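Häufige Fragen zur Miete der Säle im Gemeindehaus Linitz

Wer kann einen Saal mieten?
Privatpersonen, Vereine und Firmen. Vereine mit Sitz in Linitz zahlen den ermäßigten Tarif. Für Verkaufsveranstaltungen vermieten wir nicht.

Wie früh muss ich buchen?
Der Kalender für das Folgejahr wird im Dezember freigeschaltet. Für Hochzeiten und runde Geburtstage empfehlen wir, gleich dann anzufragen - die Samstage im Sommer sind schnell weg. Eine Anfrage gilt erst als Buchung, wenn der Vertrag unterschrieben bei uns liegt.

Was kostet die Kaution?
200 Euro, unabhängig vom Saal. Sie wird vor der Schlüsselübergabe überwiesen und nach der Abnahme zurückgezahlt. Barzahlung ist nicht möglich.

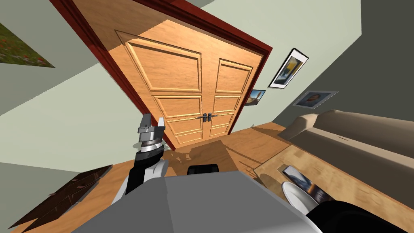 Regula Auer: Bei uns kam die Kaution erst zurück, nachdem wir noch einmal nachgefragt hatten. Auf dem Abnahmeprotokoll fehlte unsere IBAN. Also am besten gleich bei der Schlüsselübergabe eintragen lassen.

Die Bankverbindung ist inzwischen ein Pflichtfeld im Mietvertrag. Die Rückzahlung erfolgt innerhalb von 30 Tagen.

Kann ich eine Buchung stornieren?
Ja, schriftlich per Post oder E-Mail. Bis 3 Monate vor dem Termin ist die Stornierung kostenlos. Danach berechnen wir die halbe Saalmiete, es sei denn, der Termin kann neu vergeben werden.

Wann bekomme ich den Schlüssel?
Am Tag der Veranstaltung ab 9 Uhr im Büro. Wer am Vorabend aufbauen möchte, gibt das bitte bei der Buchung an. Ein verlorener Schlüssel muss ersetzt werden, unter Umständen auch die Schließanlage.
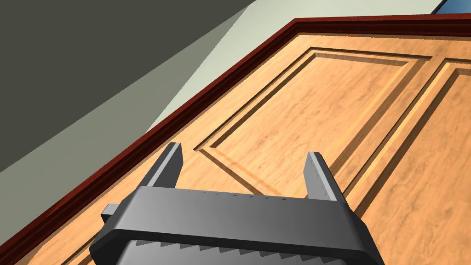 Holztür im Gemeindehaus

Darf ich einen eigenen Caterer mitbringen?
Ja. Mit den Betrieben Wieser und Prullent gibt es eine Rahmenvereinbarung, beide kennen die Küche und rechnen direkt mit Ihnen ab. Andere Anbieter müssen wir vorher wissen - Name und Telefonnummer genügen.

Wie lange darf Musik gespielt werden?
Bis 24 Uhr, ab 22 Uhr bei geschlossenen Fenstern. Livemusik melden Sie bitte selbst bei der GEMA an.

Wer stellt Tische und Stühle auf?
Der Mieter. Bestuhlungspläne liegen im Büro aus. Gegen Aufpreis übernimmt die Firma Fidon Auf- und Abbau. 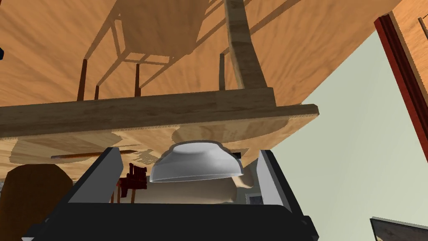
Tisch und Stuhl auf Holzboden

Muss ich putzen?
Besenrein genügt. Die Küche wird feucht gewischt, Geschirr gespült und eingeräumt. Müll nehmen Sie bitte mit, die Tonnen im Hof gehören zum Kindergarten.

Wer haftet bei Schäden?
Der Mieter, auch für seine Gäste. Schäden bitte sofort melden und nicht selbst reparieren. Bei größeren Feiern verlangen wir den Nachweis einer Haftpflichtversicherung.

Gibt es Parkplätze?
Hinter dem Haus, allerdings nur wenige. Die 2 Plätze neben der Rampe sind für Menschen mit Behinderung reserviert.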